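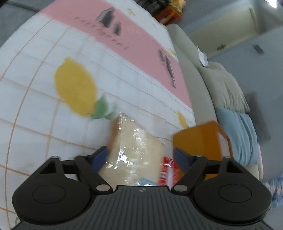

What does a home water softener do?
It swaps the calcium and magnesium in your water for a little sodium. Less scale in the kettle, and soap lathers faster. That's the whole job. The brochures from Zaven and Covholm go on for pages about skin and hair, and I'd skip those pages.

Will my skin feel better?
Maybe. People tell me so, usually the ones who just paid for the thing. I've had soft water for eight years and still buy hand cream.

Do I need one?
Get a test before you let a salesman in. A strip kit is cheap, and the Burlow town office hands out a sheet with the hardness figure if you ask at the desk. If your faucets aren't crusting up and your water heater isn't rumbling, I'd want a very good reason to spend the money.

The salesman did a test at my sink and the water went cloudy. Isn't that proof?
It's proof you have minerals in your water. So does nearly everybody. Ask him to do it again with the bottled water in your fridge and watch his face.

How much salt does it use?
Ours goes through 60 pounds in about two months with two people in the house. The sales sheet promised half that. If yours is eating far more, check the hardness setting first. Installers like to set it high and leave.

What about the magnetic or electronic kind, with no salt?
I tried a Bastos clip-on. The shower head scaled up on the same schedule as before. The company says results vary, and I believe them on that point.

Can I drink softened water?
Most healthy adults can. If you've been told to watch your sodium, ask your doctor, and keep the kitchen cold tap on the hard line anyway. It tastes better for coffee.

Is the yearly service plan worth it?
I doubt it. Thaís Brandão wrote in to say she paid $71 in May for a visit where the man looked in the salt tank, wiped the lid and signed a form. You can look in your own tank.

Do you sell or recommend a brand?
No, and I don't take ads. Send corrections by email, with a receipt if it's about prices.

Last updated 17/07/2026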